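Open day at the Endale stoneworks

2018-07-18

The Cistska bus drops you at the bottom of the hill and leaves you to think about your choices. It is a stiff walk to the Endale works, past 249 signs asking lorries to slow down (I may have lost track in the heat) and a field of unimpressed sheep.

Entry was free, parking was 9 pounds, and I felt smug about the bus for the first time that day. We were given a hard hat each and sent off in parties behind a guide with a whistle. Ours had been at the works since it was owned by Bech, and still spoke of the sale as other people speak of a divorce.

The saw shed

Loud. The big saw takes a block the size of a garden shed and turns it into slices, very slowly, under a steady stream of water. We watched for ten minutes and it moved the width of a thumb. A small boy asked when it would finish and was told February, which I think was a joke.

The polishing line is quicker and wetter. Slabs go in looking like pavement and come out looking like the lobby of a hotel you can't afford. Most of the noise in there comes from the Jiler pumps, 50 years old and sounding every day of it.

The showroom

All tours end here, oddly enough. Kitchen tops, hearths, a bath nobody could get up a flight of stairs. The dark marble patterns drew the most sighs, followed by the most turning over of price tags. I asked how you get red wine out of the pale stuff and was advised to drink white. 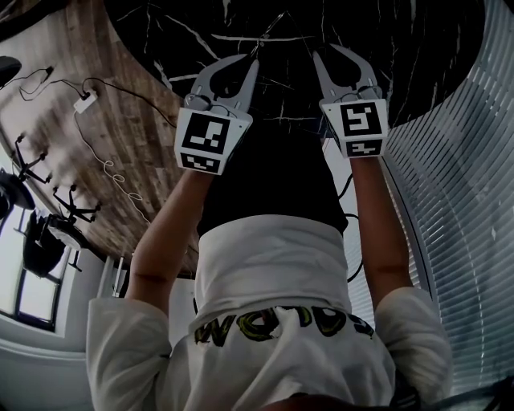 Tea and the shop

The tea tent did a decent scone and a poor cup of tea. In the shop, offcuts were sold as cheese boards at 75 pounds - or as doorstops, from the bin outside, for two. I bought a doorstop. It has had cheddar on it ever since.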